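Budget préhenseurs pour l'atelier : acheter ou imprimer ?
22 février 2022, par Mäkelä

Bonjour à tous. On prépare la commande de matériel pour avril et je bloque sur une ligne. Il nous faut 2 pinces tenues à la main pour enregistrer des gestes de prise, plus les pièces d'usure. J'ai un devis de chez Ilton, complet, monté, garanti un an, et de l'autre côté la solution Plirnura, où l'on reçoit les fichiers et la visserie et où l'on imprime tout le reste. L'écart de prix est de 361 euros par pince. Ceux qui ont fait l'un ou l'autre, vous avez budgété combien d'heures de montage ?

plan_b_38
Imprimé ici. Compte une bonne journée pour la première pince, une demi-journée pour la suivante. Le piège, c'est l'alignement des doigts : si la tringlerie a du jeu, les deux faces ne se présentent plus parallèles et tu recommences. Prévois aussi une bobine de plus que ce que dit la notice.

tournevis_cruciforme
Pas d'accord sur la journée. Avec une imprimante bien réglée, c'est plié en cinq heures, impression non comprise. Par contre je ne prendrais pas les doigts Ilton, ils sont collés. Le jour où il y en a un qui casse, tu rachètes le sous-ensemble entier.

Mäkelä
Collés, vraiment ? Le devis parle de « doigts remplaçables ».

tournevis_cruciforme
Remplaçables par eux. Retour usine, dix jours ouvrés annoncés, trois semaines dans mon cas. Demande-leur par écrit.

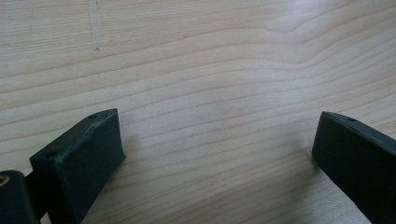 gaelle_bdx
Pour moi la vraie ligne à surveiller dans ton budget, ce sont les consommables, bien plus que la pince elle-même. Sur un an, on a dépensé davantage en bouts de doigts qu'en mécanique. Regarde le dessus des doigts noirs sur ma photo : les petits trous ronds, et les traces d'usure le long des arêtes. C'est là que ça frotte chez nous, quand on vient au ras du plateau en bois. Je mettrais 10 paires de rechange dans la commande initiale, à imprimer d'un coup, même matière, même réglage. Et une bague laiton d'avance par articulation, ça ne coûte rien et les délais sont pénibles.

plan_b_38
10 paires pour 2 pinces, c'est beaucoup. On en a consommé quatre en un an.

gaelle_bdx
Vous travaillez sur tapis. Nous directement sur le bois, toute la journée. Ça dépend aussi des gens, certains appuient comme des brutes.

leson_occasion
Personne ne parle du plan de travail. Un plateau clair un peu satiné renvoie la lumière, et sur certains postes j'ai dû racheter des lampes avec diffuseur. À mettre dans le budget aussi – compter environ 60 euros par poste. Sinon un sous-main mat, mais il faut le fixer, sinon il glisse.

tournevis_cruciforme
Ou tourner la table. Gratuit.

leson_occasion
Quand elle n'est pas vissée au mur, oui.

Mäkelä
Merci, je note. Je pars donc sur le chiffrage suivant : les pièces Plirnura pour les deux pinces, une bobine supplémentaire, six paires de doigts (je coupe la poire en deux), les bagues, et une petite réserve pour l'éclairage. Il me reste à valoriser le temps de montage, que notre compta compte au tarif atelier. À ce tarif-là, une journée et demie mange une bonne partie de l'écart avec Ilton.

plan_b_38
C'est bien pour ça que je donnais la journée entière. Si tu annonces cinq heures et que tu en passes douze, on te le ressortira l'an prochain.

gaelle_bdx
Six paires, ça peut aller si l'imprimante reste disponible. Chez nous elle est prise en permanence, d'où le stock. Demande quand même à Ilton le prix du sous-ensemble doigt seul avant de trancher – le leur a augmenté entre nos deux commandes.

Mäkelä
Demande envoyée. Je reposte quand j'ai le prix et leur réponse sur le collage.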